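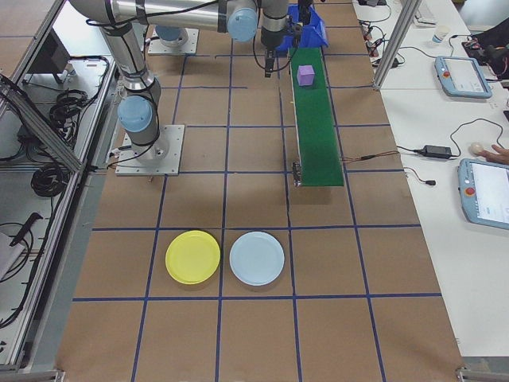
Issue 599, page 10

Lelevden arm gets its cube lessons

Mar 28, 2023

The learning arm at Lelevden is back at it. Small cubes, a belt, a bin, and somebody at the controls for every single go. The Trullenthorpe team wants 900 recorded examples before the system is allowed to try anything by itself. They have almost 200 so far, all kept, plus a pile of duds nobody will own up to.

Work began in February, stopped for a week over a bad cable, then started again. Mhairi Purves is running the sessions and had ten minutes for us between goes.

"It's slow," she said. "You pick up a cube, you put it down, you save it, you do it again. The arm learns from what we show it, so if we're sloppy it will be sloppy as well."

Each example is a short run with a person steering. Joint positions are logged the whole way through, along with the pictures from a camera at the wrist and others looking on from the side. Start and finish are marked by hand. Software from Trinora then lines it all up and throws out any run with a hole in the log. Purves checks the rest herself, usually the next morning, with tea.

The cubes are small, purple or yellow. Belt and bin get moved about between batches so the arm doesn't just learn one spot off by heart. Plates too, on some batches. That was the big mistake in the first lot, she says. Everything stayed in one place and the model looked brilliant untill someone shifted the bin by a hand's width.

Hence the blue tape. The paper on the bench is marked off in squares and the operator gets a sheet saying which square for what. Low tech, cheap, works. It does take a beating, and the wrist camera sees every ragged end.
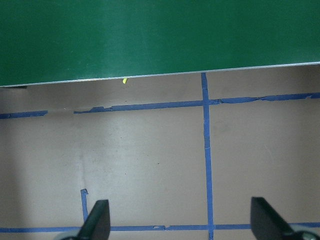
Who does the driving?

Four people at present, in turns of an hour. Longer than that and the runs get lazy, Purves reckons. Hands drift, the approach gets shorter, the cube goes down any old how. She would like more drivers, the reason being style: one person comes in high and drops straight down, another creeps in sideways, and the system ought to see both.

Slips are partly wanted. A missed grip followed by a good second try is kept and labelled as a recovery. A missed grip and a sigh is binned.

Cruickshank, who are paying for the bench time, want to see a first trained version once the count reaches 900. The plan is simple enough. Same cubes, same bin, squares chosen on the day by a visitor who hasn't been near the project. If it copes they go on to mixed parts. If not, more examples.

Purves wouldn't be drawn on a pass mark. "Ask me when it's done it. I've been caught out before."

One open question is the light. Morning runs and late afternoon runs look quite different to the wrist camera and most of the set so far was done before lunch. Evening sessions are being added from next week, drivers permiting. Anyone on site who fancies a turn should leave their name with her, no experience needed, an hour's practice comes first and those runs don't count. 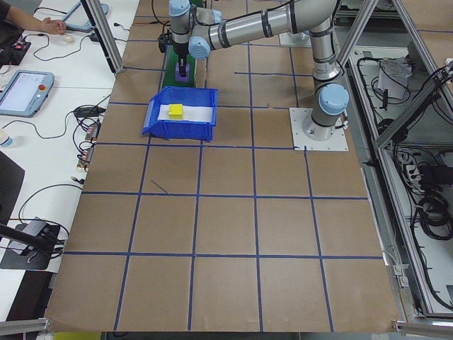 Gripper over the purple block, with a yellow cube in the bin. Lelevden learning bench.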